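Week 7 - Learning from demonstrations in simulation
Notes to go with the lecture. Reading: Forsberg, the Lillow report, sections 2 to 4 (skip the appendix unless you like proofs).

Carrying on from last time. We had a policy trained by plain behaviour cloning, one camera on the wrist, output is a short chunk of hand motions plus open/close. Worked fine near the training data, fell apart a few centimetres away. Today - why, and what Tyra Forsberg's group did about it.

Recap of the problem

Expert gives pairs (what the camera saw, what the hand did). We fit a network to those pairs. At test time the network's own small errors move the hand somewhere the expert never went, next picture is a bit odd, next action is a bit worse, and so on. Errors pile up. With a per-step error of e and a task of T steps the bound on total cost grows like T squared times e. You derived this on the problem sheet, so I won't do it again. Note it is a worst case. Short tasks with forgiving contacts do much better than the bound says.

Wrist cameras make one part of this easier and one part harder. Easier: the view moves with the hand, so a grasp looks much the same wherever the object sits. Harder: you lose sight of things. Turn the wrist and the target shelf may be gone from view altogether. A policy with no memory then has to guess.

The Lillow set-up

Simulated room, one table, one arm, parallel gripper. Tasks come from a small generator called Cikwood, which places the objects, draws the start pose of the arm and checks success at the end. Main task in the report is bottle to shelf: pick up the bottle, put it upright on the rack, let go, back off. Lighting kept flat on purpose in the base condition so that later changes to it can be measured one at a time. 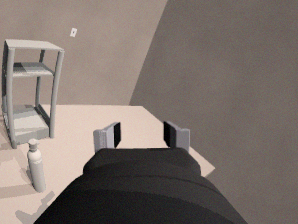 Demonstrations were 3,873 in total, all in simulation, from a scripted planner with a person correcting the bad ones. Corrections matter more than the number suggests, see below. Policy runs at a fixed rate, predicts 16 actions at a time, carries out the first half of them and then predicts again. Why not carry out the lot? Because then it is blind for too long around contact. Why not just one? Jitter - seperate predictions disagree about which side to come in from, and the hand dithers.

The method (Plekivent)

Idea is simple. Start from a good demonstration. Pick a time step at random, push the hand off the path by a small random amount, let the planner find its way back, and record the way back as new training data. So the network gets to see mistakes and their repair, with no extra human time.

Three details that people get wrong in the coursework:

- Do not record the push itself. Only the recovery. Otherwise you are teaching it to make the mistake.
- Push size should shrink near contact. A shove that is harmless in free space knocks the bottle over at the grasp, and the planner can't undo that.
- Re-render every picture from the new hand pose. Reusing the old picture with the new action is the classic bug, and the loss curve will look lovely all the same.

Compare with DAgger from week 5. There the learner's own states get labelled. Here the states come from noise we choose, so no need to run a half-trained policy, but the noise may not look like the learner's real errors. That is the main weakness and the report says so plainly.

Results

Plain cloning against Plekivent, same network, same base demonstrations, start poses drawn wider than in training. Success on bottle to shelf went up to 70 per cent with recoveries added. Most of the gain is in the reach. Failures left over are mostly at the placing end, bottle set down too near the edge of the shelf or let go too early.

Dropping the human corrections hurts more than halving the amount of planner data. Worth thinking about. My reading is that the planner fails in the same few ways every time, so more of it adds little there, but the report doesn't test this directly.

Adding 2 past frames as input helped a little on placing and did nothing for reaching. Longer histories made things worse: the network learns to copy its last action. We saw the same effect in the Wainwright driving example, the car that wouldn't pull away from a stop.

What it doesn't show

No real robot. All claims are about the simulated arm, and simulated contact is kind to you - friction is constant, nothing bends. Only one gripper too. And success is checked at the end only, so a run that bangs the rack on the way in still counts if the bottle finishes upright.

For the seminar

Read section 3 and come with a view on how the push size should be chosen. Fixed schedule? Learned from the errors of a first policy? If learned, is it still cheaper than DAgger?

Coursework part B uses Cikwood with the same task. Set the seed, keep your config file, and hand in the failure runs aswell as the good ones. Marks are for the analysis of failures, so a low success rate with a clear account of it will do fine.

Next week: reward learning, and please look over the maximum entropy notes beforehand.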